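Opinion > Work and Machines

The Breakfast Room Got Better When the Bowls Got Dull

I have worked at the Liltitz guesthouse for long enough to remember clearing 70 places by hand, every morning, with one tray and a sore wrist. So when our owner signed up with Odisura to have grippers learn the table work, I expected to hate it. I love it, and I want more people in my trade to give this kind of thing a fair look.

The learning is done by us. You hold the gripper, you pick up a bowl by its rim, you set it on a tray, and you do it again. Sille Bech from the kitchen logged 165 pickups in her first week and came out with opinions about rims that she will share with anyone. A thick rim is kind. A thin one slides. I had handled those bowls for years and never once thought about it!

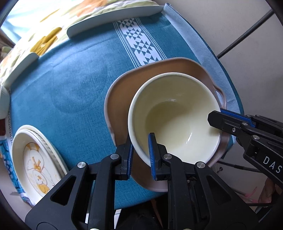
Does the machine end up taking the job?

It takes the part of the job that wore us down, and whether anyone loses hours over it is a choice the owner makes. Ours put it in writing in August that the hours stay, and I think every workplace should ask for that page before the first gripper is unpacked.

What changed for me is the talking. I used to carry dishes past guests - now I stop, because the stacking can wait its turn. I know which couple wants the late coffee. I also get asked what I think, which in hospitality is rare. When the fingers kept tipping the deep bowls, it was the breakfast staff who said to come in lower, and the engineers changed their instructions the same afternoon.

I do have one complaint. Teaching is skilled work and should be paid as skilled work. We got a small supplement after asking twice. Ask three times if you have to.

Filed under: Working Life, Automation, Hospitality

Recent in Opinion
Why I Want a Say in the Software
The Jabłońska Bakery Keeps Its Night Shift
Tulusico and the Trouble With Quiet Warehouses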